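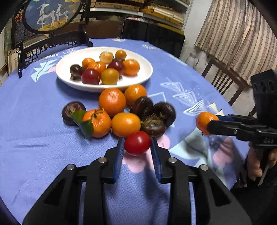

**Does the director's cut of Dralura change the ending, or is it only longer?**

I saw the cinema version in December and didn't follow the last part with Mai on the ferry. The disc has both cuts and I only want to sit through one of them.

Gerrit Van Leeuwen

---

**Rehema Mutiso**

The ending is the same. The extra 16 minutes are nearly all in the middle, mostly the brother's trial, and they explain why Mai is on the ferry at all. Watch the longer one, which runs 124 minutes. The shorter cut drops the letter, so her last line makes no sense.

**Kasun Fakir**

Didn't like either. The book is better.

**Ritu Sengar**

Agree with Rehema, but put the subtitles on. The sound in the trial scenes is very low on my disc.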